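Skudgate Robotics Club
Minutes of the ordinary meeting

Chair: Ingeborg Prantl
Minutes: Chi-keung Kao
Present: 10 members. Apologies were received from the Wancombe members, who had an examination.

1. Minutes of the January meeting

The minutes were read and accepted with one correction. In item 4 the word "gripper" must be "gripper pads". The secretary is sorry for this mistake.

2. Report of the two-arm group

The chair reported on the table-setting task, which the club will enter in the student competition at Bredden. In this task the two arms must bring plates and dishes of different colors to the correct places, and some of them must go to the raised shelf at the back. The group has decided to train first with the left arm and the right arm separately, and only later to let both arms work in the same moment. Two members found this too slow. The chair answered that last year we began with both arms together and lost many weeks with collisions. After a discussion it was agreed to keep the plan until the next meeting.

The starting layout was also discussed. The rules from Bredden say that the round pieces may be placed anywhere on the work surface or the shelf, if they do not touch each other at the start. Our group has until now used mostly the same layout, and it was said that the program may learn the layout instead of the task. It was agreed to change the positions before each run and to write the layout in the log book.

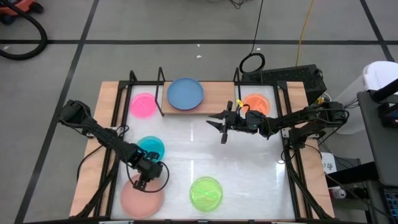

The cell with both arms, blue plate on the shelf, other pieces on the white surface.

3. Reflections on the work surface

A member of the vision group explained that the white top is very glossy and the ceiling lights are seen in it as long pale lines. He thinks that the color recognition is disturbed by this, especially for the clear plastic pieces, which take some of their color from the light behind them. He proposed three solutions: a matte film on the top, a cloth over part of the frame, or to switch off one row of lights.

The switching of lights was not accepted, as other groups work in the same hall in the evening. The cloth was not accepted because the arms could catch it. For the matte film a small piece will be tested first in one corner. The chair asked that the film is not glued before we have written confirmation from Bredden that it is permitted.

4. Stacking

The stacking part gives the most points in the competition and it is also our weakest part. The group showed its notes from the last practice. When a bowl is taken by the rim, the gripper must come from above at an angle, and a small error is enough that the bowl turns away. Of 7 attempts in the notes, 3 were finished with the bowl in the stack. It was asked if the order of colors in the stack is important. It is not in the first round, but it is in the final.

It was agreed that the shelf pieces will be practiced before the pieces on the table, and that the speed of the wrist will be reduced for the last part of the movement.

5. Money

The club has 520 in the account after payment of the entry fee. An offer from Bianchini for new gripper pads was read. The members asked for a second offer before we decide. Travel to Bredden is not yet paid and will be discussed when the number of travelers is known.

6. Order in the hall

Members are reminded to put the keyboard back on the cart after use, to write their name in the log book, and not to leave the arms with power on when they go out for a break. The key must be returned the same evening.

7. Report for the web page

The chair asked for a short text about the stacking practice, so that new students can see what the club is doing. The secretary had prepared a draft. It was read and accepted with small changes, and it is attached to these minutes.

8. Other matters

There were no other matters. The meeting was closed by the chair.

Attachment to item 7 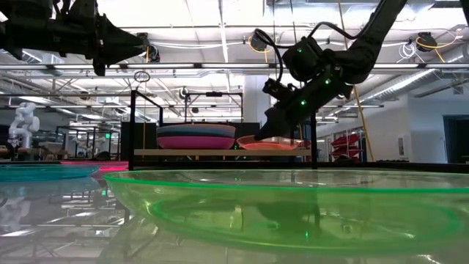

Skudgate, April 20, 2026

Our two-arm group is practicing with the bowls on the shelf. One arm reaches down to the edge of a red bowl, and beside it on the same board there is a stack of bowls in several colors. To take one bowl by the rim sounds easy, but for a gripper it needs a good angle and a slow approach. The group is preparing for the competition at Bredden and is looking for new members, also without experience. Please write to Ingeborg Prantl or come to the hall on a practice evening.

Minutes written by Chi-keung Kao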